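**Broseck Pandance two-arm recording bench**

We've had so many kind notes asking for a bench that arrives ready to record, so we put one together! The Pandance has two white-and-black arms on one shared black mount, with a small camera at each wrist, and it's meant for teams gathering examples of the fiddly jobs (loose cables, mostly) that a learning system needs to see over and over.
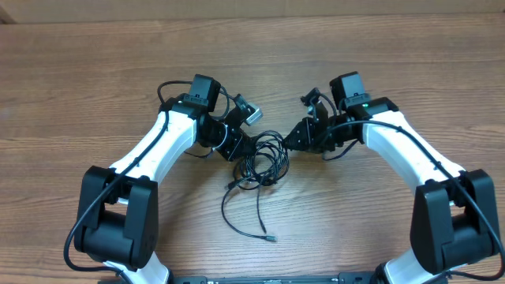
*Both arms over a tangle of thin black cables, wrist cameras fitted.*

Each bench comes with our Suno recording software, which saves both arms and every camera view together. Plan on 300 examples for a simple task and 500 for cables, and please do shake the tangle out between takes, even when you're tired of it. 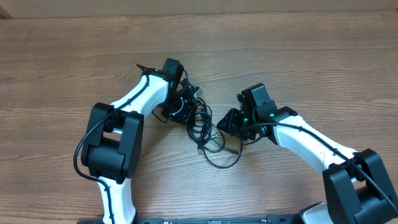 *Grippers close together above the loops, with the arm cables run along the links.*

The Borkowska spare finger set is sold separately, in packs of 10. Orders placed in November include it free.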